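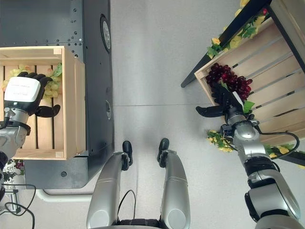

Head camera view, left hand at the green bunch, right hand on the red bunch.

Ticket: Grape station, two-hand reach, right-hand release fails after retraining
Project: Cestance
Component: policy / training data
Reported by: Kwan-ho Chiang
Opened: 28th March
Status: Resolved, one follow-up open

Summary

The two-crate task was working well with the old policy and got worse when I trained on the bigger set. The left hand is fine. The right hand closes on the red bunch, lifts it a little, and then just stays there holding on. No error, no torque fault, nothing in the safety log. The run times out with the grapes still in the hand.

I'm filing this under the method and leaving the hardware queue alone for now, as I think it says something interesting about how we mix our demonstrations.

Setup

Robot standing on the floor between the two crates, green grapes in the left one on top of the gray cabinet, red grapes in the right one on the black-framed stand. Both crates have to be reached without stepping. Policy input is the head camera plus joint positions for arms and fingers. Training set is 1515 demonstrations, up from 200 in the first round. Same network, same learning rate, same chunk length. Trained on the Jakab machine.

Expected: each hand grasps its bunch, lifts, lowers, opens, and goes back to rest.
Got: left hand does all of it. Right hand stops before opening in 4 of 7 runs.

Log

Entry 1
Reran with the old checkpoint from the 200-demo set, same crates, same lighting. Right hand released every time. So the hand itself can open and the controller is passing the command through. Good start!

Entry 2
Checked the cables anyway. The one arcing off the right arm had plenty of slack through the whole reach. Swapped nothing.

Entry 3
Played back the commanded finger positions from a failed run. The right hand command goes to closed and stays closed, flat as a table. The robot is doing exactly what the policy asks. That rules out a lot, so I stopped looking at the Fendau driver.

Entry 4
Suggestion from the channel was that the yellow garlands on the right crate were confusing the vision side, with all those flowers along the edges and the grapes lying close to a corner. Reasonable idea. I took them off and ran it again. Same stall. Put them back on, because I want this policy to cope with a busy crate and the training data has them in.

Entry 5
This is where it got fun. I plotted how long each demonstration holds the bunch before letting go, one histogram per hand. Left hand: one clean hump. Right hand: two humps, far apart. The second hump is all from the July sessions, when we were still telling operators to hold the right bunch until the left one was back in its crate. We dropped that rule later and I had forgotten that the July recordings were in the merge.

So the policy has seen two habits for the right hand and nothing in its input tells it which one applies. While both bunches are up, the picture from the head camera looks the same either way. It picks "keep holding", the next frame looks just like the last one, and it picks "keep holding" again. The 200-demo set was recorded entirely under the newer rule, which explains why the small policy beat the big one here.

Entry 6
Tried the lazy fix first: drop the July sessions and retrain. Release came back on every run, but the grasp on the red bunch got sloppier, with the thumb landing late and the fingers closing around leaf. Those sessions have a lot of good approach motion in them and I don't want to throw it away.

Entry 7
Second fix. Kept all 1515, cut each demonstration into reach, grasp, lift and release, and gave the policy a phase input that moves forward on its own small predictor. For the July sessions I left the waiting stretch out of the loss and kept everything else. Retrained overnight.

Result: 7 runs, 7 releases on the right, and the grasp is as tidy as it was with the full set. I ran the left hand checks too and saw no change there. I'm really happy with this one. It's a small edit to the data loader and the robot moves like it has made up its mind.

What I'd like people to try

If you have a merged set with more than one operator instruction in it, plot hold time per hand before you train. It takes a few minutes with the script in the Gosteck repo (hold_hist, needs the finger columns and nothing else). Two humps means look at your session notes. I would have saved myself the cable check and the flower business if I had done it first.

Please also write the instruction text into the session header from now on. I had to dig the July wording out of old chat messages.

Known limits

Only tested with one bunch per crate. The phase predictor was trained on this station and I have no idea yet how it does if a crate is moved or swapped. Seven runs is a small number, and I'd love for somebody else to repeat it on their own checkpoint. Seeds and config are attached to the ticket.

I also haven't separated the two changes in Entry 7. It could be that masking the wait is enough and the phase input does very little. My guess is that both help, but it is a guess.

Follow-up (open)

Retrain with masking only, no phase input, same seeds. Assigned to me. I'll post the histograms next to the run results so the comparison is all in one place.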